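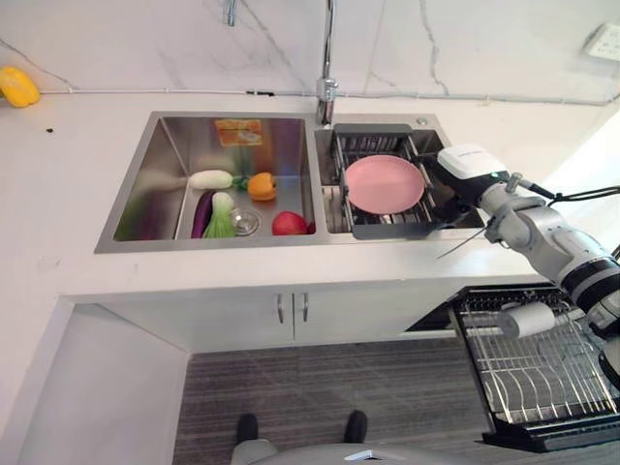

I stayed far too late again, and I want to get this down before it slips away, because today the planner and I finally made some kind of peace. All October it has been choosing grasps that look lovely on my screen and then folding the elbow into the counter on the way out, and I had been blaming the depth data, poor thing, when the trouble was in my own cost function the whole time. I had left the smoothing weight at 900 from back when we tested on the Tundasa bench, and at that value it cared more about a graceful path than about the edge of a sink!

Zane Rätsep spotted it over his tea. He scrolled once through the log and said, "Why is this so big?" – and I could have hugged him.

So I brought it down to 3, reran the 2,000 saved starts in simulation, and went for a walk while it churned. When I came back the elbow collisions were gone from the plate set. The eggplant is another story. Its mask still swallows part of the shadow beside it, and the grasp point wanders off. I'll label more dark vegetables tomorrow and ask Zane to look over the merge before lunch.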